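Grunberg gegen Skenmont (Fußballderby)

Als Grunberg gegen Skenmont bezeichnet man die Begegnungen der beiden Fußballvereine aus den gleichnamigen Nachbarstädten. Die Fans sagen meistens nur »das Nalemis«, nach dem Fluss, der zwischen den beiden Orten verläuft und über den man an Spieltagen erst mal rüberkommen muss. Ich pflege diesen Artikel schon eine ganze Weile und bin, das sollte ich gleich dazusagen, auf der Grunberger Seite aufgewachsen. Ich gebe mir Mühe.

Ursprung

Beide Vereine sind aus Betriebsmannschaften hervorgegangen. In Grunberg kickten die Leute aus der Ziegelei, in Skenmont die von der Werft, und die ersten Partien fanden auf einer Wiese am Fluss statt, die bei Hochwasser einfach nicht mehr da war. Das allererste Spiel ist leider schlecht überliefert. Die Grunberger Chronik nennt ein Unentschieden, die Skenmonter einen Heimsieg, obwohl es damals noch gar kein Heim gab (die Wiese gehörte keinem der beiden Vereine!). Ich habe beide Hefte gelesen und kann den Streit auch nicht auflösen. Gesichert ist, dass hinterher gemeinsam gegessen wurde und dass die Rechnung jahrelang Thema blieb.

Richtig giftig wurde die Sache erst, als beide in derselben Liga landeten und Grunberg den Skenmontern am letzten Spieltag den Aufstieg verdarb. Für Grunberg ging es um nichts mehr, und genau das hat man ihnen drüben nie verziehen.

Spielstätten

Grunberg spielt im Ziegeleistadion, das von außen wie eine zu groß geratene Garage aussieht und innen ganz wunderbar laut ist. Die überdachte Gegengerade liegt so dicht am Spielfeld, dass man beim Einwurf jedes Wort mitbekommt. Skenmont trägt seine Heimspiele im Stadion am Seok aus. Der Seok ist der Hügel hinter dem Südtor, und wer keine Karte mehr bekommen hat, stellt sich eben dorthin. Von oben sieht man zwar nur zwei Drittel des Rasens, aber die Stimmung soll besser sein als unten - das behaupten jedenfalls die, die oben stehen.

Zum Derby wird der Gästeblock in beiden Stadien ausgeweitet. Eine Zeit lang reisten die Gästefans geschlossen mit der Fähre an, was ich persönlich herrlich fand. Heute fahren Sonderbusse, und man steht damit vor der Brücke im Stau.

Das Nebelspiel

Die bekannteste Partie ist das sogenannte Nebelspiel, ausgetragen im Oktober am Seok. Schon beim Anpfiff war von der Haupttribüne aus das hintere Tor kaum zu erkennen. Skenmont führte zur Pause mit 3:0, und im Grunberger Block wurden die ersten Fahnen eingerollt. In der zweiten Halbzeit fiel der Anschlusstreffer, dann noch einer, und kurz vor Schluss stand es plötzlich 3:3. Den Ausgleich hat von den Zuschauern auf unserer Seite kaum jemand gesehen, wir haben ihn nur am Jubel erkannt, und der kam mit ordentlicher Verspätung bei uns an. In Skenmont hält man den Treffer bis heute für Abseits. Fernsehbilder gibt es zwar, aber die zeigen hauptsächlich Grau.

Der Schiedsrichter ließ danach noch eine Ecke ausführen und pfiff ab. Es folgten Rangeleien am Spielertunnel, die dem Spiel erst seinen Ruf eingebracht haben, und Sperren auf beiden Seiten. Schön war das nicht. Trotzdem bekommen ältere Fans leuchtende Augen, wenn man sie darauf anspricht, und ich nehme mich da nicht aus.

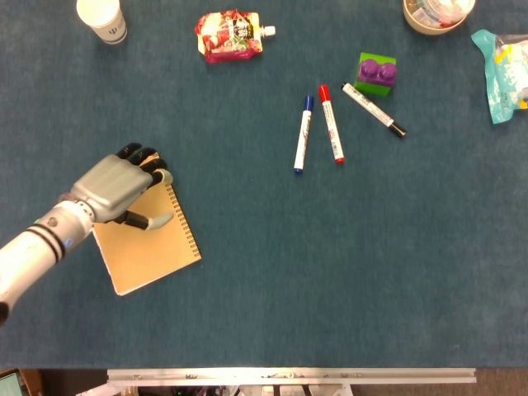 Bräuche und Trophäe

Seit dem Nebelspiel erhält der Sieger des Derbys die Laterne, eine alte Schiffslampe aus der Skenmonter Werft. Bei einem Unentschieden bleibt sie beim bisherigen Besitzer. Sie wird erst in der Kabine übergeben, nie auf dem Rasen, und der Verlierer muss sie vorher putzen. In Grunberg hängt sie dann über dem Tresen im Vereinsheim, in Skenmont steht sie in einer Vitrine neben der Geschäftsstelle, wo man sie durchs Fenster sehen kann.

Gesungen wird auch viel. Das Grunberger Fährmannslied hat 40 Strophen, von denen im Stadion zum Glück immer nur die ersten drei drankommen. Die Skenmonter antworten mit einem Pfeifkonzert, das inzwischen selbst fast schon eine Melodie hat.

Statistik

Gezählt werden hier nur Pflichtspiele, Freundschaftskicks und die frühen Wiesenspiele bleiben draußen. In diesen Begegnungen sind zusammen 268 Tore gefallen. Auf der Skenmonter Fanseite steht eine höhere Zahl, dort hat man ein abgebrochenes Pokalspiel mitgerechnet. Der Verband wertete es am grünen Tisch, und solche Wertungen lasse ich bei den Toren weg.

Siehe auch: Ziegeleistadion, Stadion am Seok, Fährmannslied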